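# Second listen to the new Olon record

In August I wrote here that the new Olon album is too long and too quiet. I want to correct myself a little. It is still long (91 minutes on 2 discs), but I was wrong about the quiet.

My first listen was on the bus to Killbridge, with cheap earphones and the engine under everything. In such conditions you hear only the drums, and on this record the drums are the least important part. Last night I played the first disc at home from the beginning, and I heard for the first time that there is a second voice under the main one in almost all the songs. She sings the same words, but a bit late, like somebody who is reading them from a paper.

The best song for me is now "Manninen", the one I called boring. It stays on one chord for nearly four minutes, and then the bass moves down by one step and I had to put down my cup.

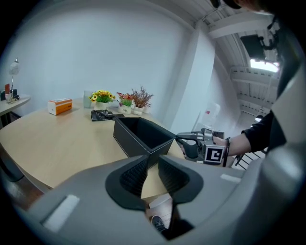
The second disc is weaker. Three songs there have the same slow beat, and "Prevero" sounds to me like a demo which they forgot to finish. The guitar is very dry and near, and the singing is far away. Maybe it is made so with intention, but I do not enjoy it. I also don't understand why the only fast song comes at the very end, when many people have already stopped.

A reader asked me if the vinyl is worth the money. I paid 39 euros for it, and the pressing is clean, without clicks on my copy. The booklet has all the lyrics, in very small letters. If you don't have a good player, take the files, they sound fine as well.

They play in Killbridge again in the autumn, in the small hall for 140 people. I have my ticket already. I hope they play "Manninen" and leave "Prevero" at home.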